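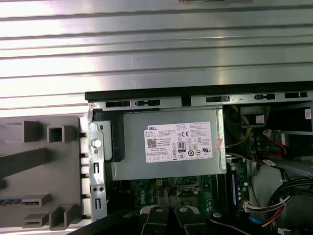

Old office computers should be opened up and looked at before anyone decides they are rubbish, readers in Pultdale have told the town's reuse centre, and one of them put it more strongly in a comment left on the centre's noticeboard: a desktop that was fine for spreadsheets last year is fine for homework this year, so why is it going in the skip?

The comment was one of many received after the centre on Vilport Road asked what should happen to the business machines it takes in. It has now said it will check and strip every desktop on site from April, where until now most were sent away whole on pallets.

The centre took in 2,998 desktop computers over the past year, most of them from offices, colleges and surgeries changing their equipment in one go. Of those, 2,000 left the building without the side panel coming off.

Under the new arrangement each machine will be laid on its side on the bench and opened. Staff will look at the power supply, the memory, the processor and the main board, and remove the drive if there is one. A desktop with all its parts in order will be cleaned, fitted with a wiped or replacement drive and put on the shelf for sale. One that fails will be taken apart, with the usable pieces kept as spares.

Power supplies are the part most often asked for at the counter. Many office desktops use a unit shaped for that maker's own case, and a standard one from a shop will not fit the bracket. A Dell supply, for instance, may only go back into a Dell of the same family, and the label on the side has to be read before anything is matched up. The centre will write the model of computer on each supply as it comes out, on masking tape, and store them by make.

Memory will be kept in trays by type and size. Processors will stay in their sockets unless the board is dead, as too many have been damaged in the past by being carried about loose.

Power supplies themselves will not be opened. The centre said they can hold a charge after the plug has been pulled and that it is not set up to repair them. Any that fail on the tester will go for metal recycling with the cases.

A second bench has been put in at the back of the sorting hall, along with better lighting and an anti-static mat. The work was carried out by Daly, the Pultdale electrical firm, which also added a row of sockets with their own cut-off switch. Steel from the stripped cases will go to Nurkov, which already collects the centre's washing machines and cookers.

A trial run over the winter dealt with 52 desktops from a single office clearance. Only 6 of them were beyond repair. The commonest fault in the others was dust, followed by flat clock batteries and memory that had worked out of its slot. Several would not start until the memory had been taken out and pressed back in.

Some readers were less keen. One wrote that older desktops use more electricity than a small new one and that the centre should say so on the price ticket. The centre has agreed to this, and tickets will carry the age of the machine and the rating printed on its power supply. Another asked whether people would be left with computers that could no longer get updates. Those that cannot run a supported system will be sold for parts only and marked as such.

Prices have not been set. The centre said they would be lower than those for the laptops now on the front shelves, and that a keyboard and mouse would be included for as long as the stock of them lasts. Monitors will be sold separately.

People bringing in their own desktops are asked to leave the case closed and to keep the power lead with it. Passwords do not need to be handed over. Drives will be wiped on the premises, and anyone who would like to take theirs home can ask for it to be removed while they wait, though not after 4pm when the bench is being cleared.

Firms with more than a carload should ring before they come. The side gate on Vilport Road will be used for larger deliveries, and the main car park entrance stays open to the public as usual.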